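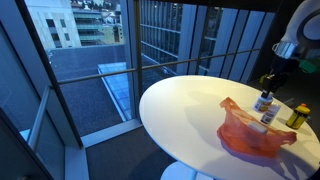

The medicine swap is back at Plovura, and this time it gets the good table by the windows! If you work on our floor you know the one, round and white, with the view over the rooftops. Anyone from the building can stop by on 13/05/2025, any time before 3, and hand over the bottles that have been rolling around in a desk drawer since who knows when.

I went to the first one in January and came away a little ashamed of myself. I'd carried in a grocery bag full of old vitamins (I swear I only ever bought them one at a time) and Alfredo Dalisay, who runs the thing for the tenants' group, sat down with me and went through every label. Seven of mine were past their date. One was so old the print had rubbed away. By closing time the group had taken in 121 bottles and boxes from just three floors, and Alfredo is hoping the rest of the building gets into it this round.

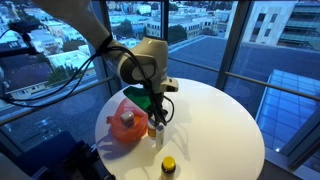

It's pretty simple. Bring your stuff in any plastic bag you have lying around, keep the caps on tight, and leave the boxes with the bottles if you still have them, so the dates are easy to find. Expired things go to the pharmacy drop-off at Rieger Street. Sealed vitamins that are still good go on the swap shelf, and those went fast last time, so come early if you're after something. Prescription medicine never goes on the shelf, only in the drop-off box. Please no needles or inhalers either, the pharmacy handles those separately.

The first 100 people get a little pill organizer. I missed out in January and I'm still sore about it, so I'll be near the front of the line. Questions can go to Alfredo at the Plovura front desk.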